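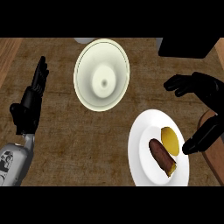 Chapter 6
Measuring Light with a Digital Sensor

6.1 Introduction

Many devices change their behavior according to the light around them. A display dims in a dark room, a street lamp switches on at dusk, and a greenhouse controller lowers its shades at noon. In each case a sensor turns light into a number that a program can compare with a limit.

Chapter 5 dealt with the photoresistor, a part whose resistance falls as the light grows stronger. It is cheap and easy to wire, but its readings differ from one part to the next and must pass through an analog input. This chapter introduces the digital light sensor, which carries out the conversion on its own chip and sends the result over a two-wire bus.

The exercises use the Vado light module together with the Prullik controller board from the course kit. Students who have the older Katix board may follow the same steps, but should read the note on supply voltage in Section 6.3 before connecting anything.

After completing this chapter, the student should be able to:

explain the difference between raw counts and lux
connect the module to a controller using four wires
read the sensor at a fixed interval and store the results
choose a gain setting suited to the expected light level
correct a reading for the effect of a cover or window

6.2 Counts and Lux

The module does not measure lux directly. During each measurement it collects light for a set period, called the integration time, and reports a whole number known as a count. A longer integration time gives a larger count for the same light. Doubling the gain has a similar effect.

Suppose that a module on a desk reports 1,206 counts. A sheet of tracing paper is then laid over the sensor, and the count falls to 812. The paper has blocked 394 counts, or slightly less than a third of the original reading. The ratio of the two readings can be used later to correct measurements made through the same paper, provided that the gain and integration time stay the same.

Counts taken at different settings must not be compared until they have been converted. The Oda library supplied with the kit performs this conversion and returns a value in lux. Students will first write the calculation by hand in Exercise 6.1 and then check their results against the library.

Key terms: count, gain, integration time, lux, saturation

6.3 Connecting the Module

Disconnect the controller from its power supply before wiring. The module has four pins, marked for supply, ground, data and clock.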